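Zekolus Boards > Workstations and Old Servers > CPU swap in a used tower, socket questions

esitz_fan
Posts: 5
Hello all. I am new in this forum and English is not my first language, so please be patient with me. I bought a used workstation tower from a small shop called Roda, where they sell computers that offices do not want anymore. I paid 170 for it, without memory, and now I want to change the processor. I have built two computers before, but both of them had the small kind of socket with one lever. In this one there is a bigger metal frame with a load plate, and I am a little afraid of it.

Yesterday evening I opened everything and came as far as holding the Xeon over the socket. Then I stopped, put it back in its plastic box and decided to ask first.
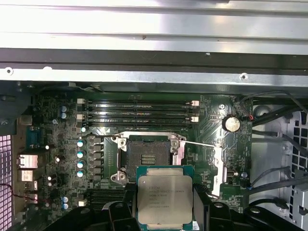 Load plate up, lever open, all four memory slots still empty.

The text on the chip looks like E5-2630 V3. My questions are these:
1. How do I know for sure which way the processor must go?
2. How hard is it normal to push the lever at the end?
3. Should I put the memory before or after?

Thank you in advance to everybody who answers.

garg868
Posts: 868
Welcome. You did well to stop. The pins in the socket are very thin, and if you bend one of them you can spend a whole evening with a needle and a magnifying glass and still lose the board.

For the direction, look for the small triangle on one corner of the processor and find the same mark on the socket or on the frame. There are also notches at the edges. If the notches do not match, the chip will not sit flat. Hold it by two opposite edges, lower it straight down and let it go. Don't slide it and don't press it with your finger.

The lever needs more force than you expect. The first time I did this I was sure that I was breaking something.

slowfan
Posts: 279
I agree with the triangle, but I don't agree with "more force than you expect" as advice for a beginner. People read this and then they push on a chip which is sitting wrong. First check that the chip lies completely flat and does not rock. Only then close the plate, and only then the lever. If the plate itself does not want to go down by its own weight, open it and look again.

garg868
Fair, the checking comes first. I wrote it in that order, but maybe not clearly enough. Still, I have seen people leave the lever half closed because they were afraid, and then they wonder why the machine does not start.

esitz_fan
Thank you both. I will check for flat two times before I touch the lever.

What about the memory? And must I take the motherboard out of the case? I read in one guide that it is better to do it on the table.

slowfan
Leave the board where it is. Taking it out means all the cables, all the screws and the front panel connectors, and you win nothing. Lay the tower on its side on a stable table with the opening up, and you have enough space for both hands. My only advice is to move the loose power wires away from the socket, so that none of them falls on it while the plate is open.

Memory after the processor. The cooler comes first or last depending on how big it is. If it hangs over the memory slots, put the memory before the cooler.

tin_roof
Posts: 5
I have a different opinion about the board. If you bought the machine used, it is a good moment to take everything out and clean it. Mine came from an office and there was gray dust packed under the board. I would never have seen it with the board inside.

slowfan
For cleaning, yes, but this was not the question. He wants to change one processor. A soft brush and some air will do it, with the socket covered.

tin_roof
He will have to do it sooner or later.

garg868
Please don't start this again, we had the same discussion in June in the other thread. Both ways are OK.

esitz, can you tell us what else is in the case? A power supply with a release latch usually means that it slides out without tools, and this helps a lot if you need more space. And is there a graphics card? I would take it out while you work near the socket.

esitz_fan
Yes, there is a black graphics card under the socket, and a drive cage on the right side with many cables near it. The power supply is silver and has a blue latch at the left end. The hard disk is in a caddy with two blue clips. I like these clips very much - in my old computer every disk had four screws, and I always lost one of them.

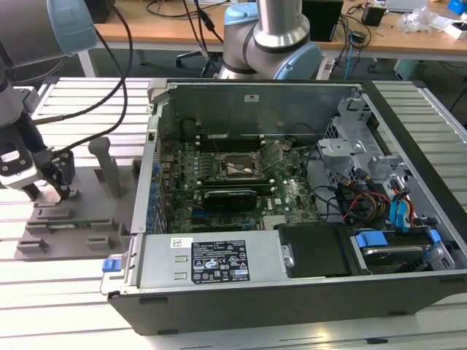 Re: CPU swap in a used tower, what I would do

garg868
OK, then this is the order I would use with your machine:

Power cable out of the wall, then press the power button one time.
Touch bare metal of the case before you touch the chip.
Graphics card out. Don't pull before you have opened the small lock at the end of the slot.
Cables tied to the side of the drive cage. A piece of string is enough.
Processor in, check flat, plate down, lever down.
Thermal paste, an amount like a small pea in the middle.
Memory, cooler, then the graphics card again.

The power supply can stay in.

slowfan
Good list. I would only add that he should look in the board manual to see which memory slots to fill first. With one or two modules it matters.

tin_roof
And clean the old paste from the bottom of the cooler. Coffee filters work well for this, they leave no fluff.

esitz_fan
This is very clear, thank you. I ordered two memory modules and a new tube of paste, and I will do everything when they arrive. I keep the socket closed until then. One last question - does the paste get too old if the tube was opened before? I have also one from my last computer.

slowfan
If it comes out smooth, it is fine. If there is oil first and then something dry, throw it away.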